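Saturday-free summer job at Nula, our little guest house in Golton

Hello! I'm looking for one more person to join me for the summer, and if you like clean sheets, strong coffee and a bit of a natter with strangers over breakfast, please read on.
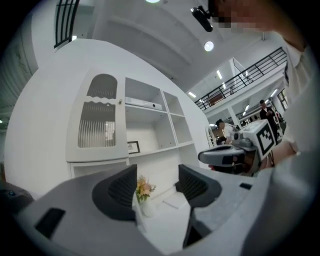
What the place is like

Nula is a tall, thin house built in 1910, with 7 bedrooms, a lot of stairs and a kitchen that gets the sun until lunchtime. I took it on with more enthusiasm than sense (the boiler and I have had words) and I still love it. Our guests are mostly walkers, people visiting family, and the odd couple who've come for a wedding at Sartori, the restaurant at the top of the hill. I like fresh flowers about the house, and a small bunch in a white vase does more for a room than any amount of scatter cushions, so if you enjoy fiddling with stems you'll be very welcome to take that over from me!

What you'd be doing

Mornings are breakfast. I cook, you carry plates, top up the toast and remember who asked for oat milk. Then we strip beds and turn the rooms round together, usually with the radio on far too loud. After that it's laundry, a quick go over the hall and stairs, and checking people in if I'm out at the shops. Bookings come through a system called Jolix, and I'll show you how it works. It took me a whole winter to get the hang of it, but my last helper had it sorted in an afternoon, so don't let that put you off.

You don't need to have done this kind of work before. I would like you to be an early riser, though, or at least able to fake it, and happy on your feet. The stairs really are steep and there's no lift, so please think about that before you apply. Being kind to people who've lost their key for the third time is a big plus.

Hours and pay

It's mornings, 7 until 12, five days a week with weekends off (I have family who help then). I pay £1000 a month, and you get breakfast every day you work. The job runs to the end of August. If we get on and the autumn bookings look healthy, I'd be glad to talk about keeping you on.

There's no room to live in, sorry, so you'll need to be near enough to get here early. The number 55 bus stops at the end of our road, and there's a dry spot for a bike in the side passage.

How to apply

Drop me a note through the door or use the contact form on the Nula page. I don't need a fancy CV. Tell me a bit about yourself, any jobs you've had (paper rounds count!) and when you could start. Please get it to me by June 23, 2025, and I'll write back to everyone, even if it takes me a few days. I'll ask a few of you round for a cuppa and a look at the house, and you can ask me anything you like while you're here.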